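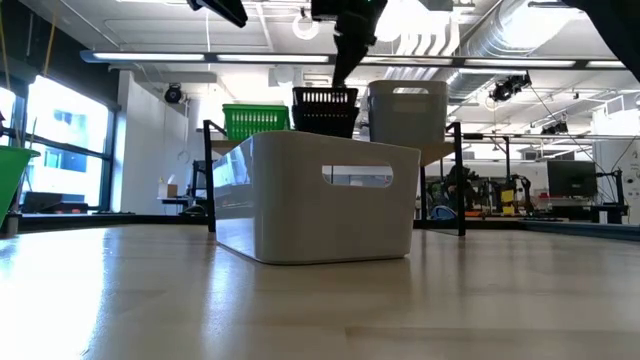
Figure 1. White bin on the front table; green, black and gray-white containers on the raised table.

2. Containers
The project compared plastic containers for small-parts storage at the Endstead teaching shop. Two wall types were considered: solid and slotted. Solid bins keep screws and washers in. Slotted baskets let dust fall through, but anything smaller than the slot goes with it.

Handle cutouts were treated as a separate variable. A cutout near the rim limits the usable fill height — contents above its lower edge can spill when the bin is tilted. The sorting stock was 432 parts, divided by size before filling. Each container type was filled and emptied 20 times.

Wall clarity was noted as well. A frosted wall shows that a bin holds something but is a poor substitute for a label. Savita Rastogi prepared the labels and kept the fill log. 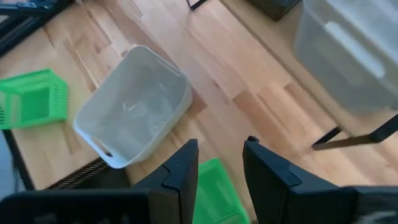

3. Fill Procedure
Place the empty container flat on the table. Add parts in 5 equal portions and level each one by hand. Stop below the cutout and record the count.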